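Liteck two-finger linkage gripper: set-up and care
Kandoria handling range, for wrist-mounted use

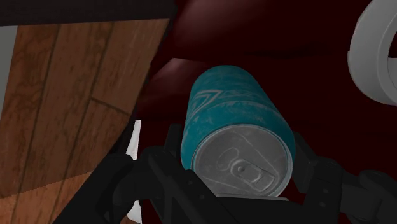 Rendered view from the wrist. Drink can gripped between both fingers, lid towards the palm.

The Liteck is an electric parallel gripper with jointed fingers and a single drive in the palm. It is supplied with the Sirko controller and a matching simulation model, so finger travel and grip force can be set offline before the cell is powered up.

Specification
Stroke: 85 mm
Maximum grip force: 200 N
Supply: 24 V DC
Finish: matte black

Setting up for thin-walled cans
Home the fingers with nothing between them. Enter the outside diameter of the can in the Sirko part table, then set the closing force to 13 N. Raise it in single steps until the can no longer slips during a slow lift. Thin aluminium will dent well before the gripper reaches its limit -- do not use the default force.

Approach the can square to its lid where space allows. Both fingers should meet the side wall below the rim. If one touches first, correct the wrist offset and leave the finger stops alone. Check that the pull tab clears the palm at full closure.

Routine care
Wipe the finger pads with a dry cloth at the start of each shift. Solvent hardens the pads and voids the pad warranty.

Every 500 hours, remove the palm cover and check the crossing links for side play. Apply one drop of light machine oil to each pin and wipe off the excess. Re-home the gripper after refitting the cover.

Replacing a finger
Isolate the supply and open the fingers by hand using the release screw. Drive out the lower pin first, then the upper. Fingers are handed; the left is marked L on the inner face of the base link. Fit new circlips -- used ones must not go back on.

Spares
Finger, left or right, with pins and circlips
Pad set, pair
Palm cover with seal
Spares are held at the Clukbridge depot. Quote the serial number from the controller label when ordering.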